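How to clear out a kitchen before a move

Packing a kitchen takes longer than any other room in the house. Most of what is in it is small, breakable or half used, and you need to keep cooking until the day before you go. The method below spreads the work over three weeks and can be done in the evenings.

What you need

Strong double-walled boxes, small and medium
Packing paper or plain newsprint
Parcel tape and a tape gun
A thick marker pen
Tea towels and old pillowcases
Three crates or bags for things you are not keeping

Avoid large boxes. A large box full of plates cannot be lifted safely by one person, and the bottom may give way on the stairs.

Step 1: Start with the food

Three weeks before the move, go through the cupboards, fridge and freezer and plan meals from what you find. Stop buying tins and dried goods. Throw out anything past its use-by date. Food past its best-before date is usually still fine to eat, but check the packet and the smell.

Many food banks take unopened tins and packets that are in date. Ring first, as some only take deliveries at set times.

Step 2: Empty one cupboard at a time

Clear a table and wipe it down. Take everything out of one cupboard or drawer and set it out on the table with space between the items, so that you can see each one. Don't open a second cupboard until the first has been dealt with. When I moved from Nindalby to Henddale I emptied the whole kitchen in one go and spent two days stepping over saucepans. 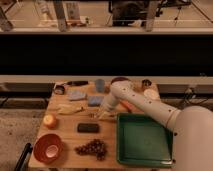
Photo: Pacheco / Pitero Home Guides

Spread out like this, duplicates are easy to spot. Put matching things next to each other and pick the best one. If you have several vegetable peelers, keep the one you reach for and let the others go.

Step 3: Sort into four groups

Keep and pack now. Baking tins, serving dishes, the good glasses, anything used a few times a year.

Keep and pack last. The kettle, one pan, one sharp knife, a chopping board, and a plate, bowl, mug and set of cutlery for each person.

Give away. Sound items you no longer want. Charity shops vary in what they take, and many will not accept electrical goods or kitchen knives.

Throw away or recycle. Chipped mugs, cracked plastic tubs, lids with no tub, pans with a flaking coating. Drinking glasses and ovenproof dishes should not go in the bottle bank, as they melt at a different temperature from bottles and jars.

Give yourself 30 minutes for each cupboard and 20 for each drawer. If you can't decide on something in that time, put it in a box marked 'undecided' and come back to it in the last week – but allow yourself only one such box.

Step 4: Wrap and pack

Line the bottom of the box with crumpled paper to a depth of 5 cm. Wrap plates one by one and stand them on edge, like records. Bowls can be nested in threes with two sheets of paper between them. Glasses go upright on the top layer, each stuffed with paper and then wrapped.

Roll sharp knives in a tea towel, tape the roll shut and write 'knives' on it. Use pillowcases for wooden spoons and other light things.

Fill any gaps and shake the box gently. If something shifts, add more paper.

Step 5: Label the sides

Write the room and the contents on two sides of each box. Labels on the lid cannot be read once the boxes are stacked. Mark the 'pack last' box clearly and carry it yourself if you can – you will want the kettle before anything else.

Step 6: Appliances

Defrost the freezer at least a day ahead and leave the door propped open to dry. Take the glass plate out of the microwave and wrap it separately. Washing machines need their transit bolts put back in before they are moved. If yours have gone missing, the maker can usually supply a set, so order them early.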